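Coltcombe Community Press Room
Progress report to the Bustos Fund
February 15, 2025

Dear friends at the Bustos Fund,

It hardly seems possible that we are already at the halfway point of the grant, but the calendar says so, and the form you kindly sent us says so too, so we sat down with a pot of coffee and tried to put the winter on paper. Please forgive us if it runs on a bit. There has been a good deal going on in the room, and most of it has been very cheerful.

You will remember that the money was for two things: getting the booklet room fit to work in, and getting the first booklets out of it and into people's hands. We are further along with the first than with the second, though the gap is closing.

The room

When we wrote our application the back room was still full of chairs from the old hall, and the one table we had was so scarred that you could not write on a single sheet of paper without the pen going through. The chairs have gone to the bowling club, who were delighted to have them. The walls have been painted, the draft under the door has been dealt with, and we have put in shelves for paper along the long wall, low enough that our younger members can reach the colored stock without climbing on anything.

The lights took longer than we hoped. The first fitter could not come until after the holidays, and then the switch turned out to be on the same circuit as the kitchen, so every time the kettle went on we all held our breath. That has been sorted out, and the bill came in a little under what we had set aside. We would like to move the difference over to paper, if you are happy with that. We have noted it in the budget sheet that goes with this letter.

The booklets

Our first title, the Zakia recipe booklet, is finished and we are very proud of it. It has 65 recipes, collected at the Zakia lunch club over the course of last year, and a few of them came to us on the backs of envelopes and took some working out. (There is a lentil soup in there that was measured entirely in teacups. We tested it with four different teacups before we settled on one.) We have folded and stapled a good part of the run of 1,000, and the lunch club has begun handing them out along with the meals.

The second title, a walking guide to the lanes on the Plallell side of town, is written and laid out but not yet printed. We had hoped to have it ready by now. The maps needed redrawing after one of the footpaths was moved, and we thought it better to wait than to send people into a field with a bull in it. We expect to print it before the spring.

How the evenings work

We open the room on 2 evenings a week, and the pattern has settled nicely. One end of the room does the folding, the other end does the collating, and the stapling happens at the table, where people can sit and talk. We had pictured the stapling as a chore to be got through, and it has become the part everyone asks to do. Some of our regulars come for an hour, staple a small pile, have a biscuit and go home again, and that suits us very well. 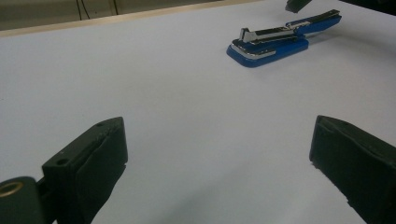 We did learn one thing the slow way, and that was to do with staples. The ones we bought first were fine for a thin leaflet but would not go cleanly through the recipe booklet with its card cover, and we had to take apart and redo a fair few copies. A longer staple solved it. We have also started opening up the staplers and checking them at the beginning of each evening, and there has been much less muttering as a result.

What comes next

Between now and our final report we plan to finish the Zakia run, print the walking guide, and begin gathering pieces for a booklet of school memories. Two of the local schools have already offered to look out old photographs for us. We would also like to buy a proper paper trimmer, as the edges on our booklets still have what a kind person might call character. We have a quote and will send it on separately.

The door is open to you any evening we are in, and we would be so pleased to show you the room and send you home with a booklet or two.

With warm thanks from all of us,

Coltcombe Community Press Room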